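De: Kanini Tanui
Para: lista compras-robots
Fecha: 12 de julio de 2023
Asunto: Re: Re: presupuesto pinzas y repuestos

Elsa, contesto rápido que entro a reunión.

> Elsa Nygård escribió:
> Antes de firmar con Pelitz necesito saber si la partida de
> yemas de repuesto es imprescindible o se puede dejar para
> febrero. Tudbridge ofrece el juego a 96 euros. ¿Y para qué
> queremos tapetes?

Lo de febrero no lo veo. Va lo de los restos orgánicos, que es lo que nos come el presupuesto:
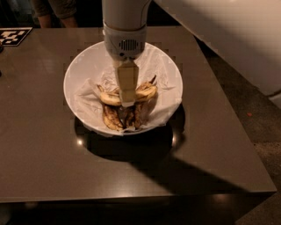
Las yemas son consumible, hay que meterlas como tal y no como repuesto. Pelitz las quiere facturar dentro del mantenimiento anual, 674 euros, y ahí no hay quien compare. Con piel de plátano los dedos van metidos entre los trozos, entre las partes amarillas, y eso hay que limpiarlo o cambiarlo. Pedid 2 juegos por brazo. Si Tudbridge mantiene los 96, adelante.

Tapetes: sí, mate. Oduor pidió precio a Ninik, 444 euros el lote con portes. Motivo, el brillo:

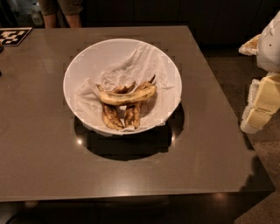
Cuenco con papel y pieles de plátano; reflejos en la mesa a ambos lados de la sombra.

El cuenco se queda, no hace falta vajilla nueva. Papel de cocina ya compra Nyokabi con lo de limpieza, no lo dupliqueis en la hoja.

Queda el segundo brazo - Vendula dice que Mwaipopo alquila con opción a compra, pero no tengo la oferta por escrito.

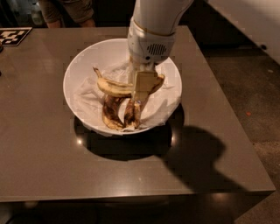

Sin oferta no lo meto en la hoja, lo dejo en una linea aparte con importe pendiente. Oduor, ¿puedes reclamarla tú? Y pregunta si el transporte va incluido, la otra vez no iba.

Elsa, si me das el ok a yemas y tapetes lanzo los pedidos hoy mismo. El mantenimiento de Pelitz lo hablamos depsués.

Kanini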